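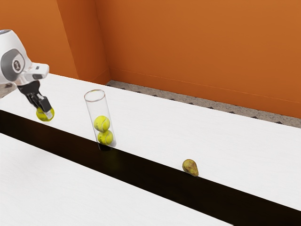 How does a robot arm know where its hand is?

It works it out from its joints. Each joint has a sensor that reads how far it has turned. The controller also stores the length of every part between the joints. From the angles and the lengths it calculates where the gripper must be.

The arm program in the Jodport workshop is called Kumo. It repeats this sum every 10 milliseconds. There are 1,000 milliseconds in a second.

Putting a ball into a tube

A tennis ball only just fits into a clear tube, so the gripper must be in the right place before it opens. Kumo splits the job into steps.

Close the two fingers on the ball.
Lift until the ball is higher than the rim.
Move sideways until the ball is over the opening.
Lower a little, then open the fingers.

If the sideways step comes before the lift, the ball hits the wall of the tube.

Try it at home

Stand a tube on a table and shut your eyes. Ask a friend to give you orders such as "up 2 centimetres" or "left 2 centimetres". Write down the orders that worked. Your list is a program.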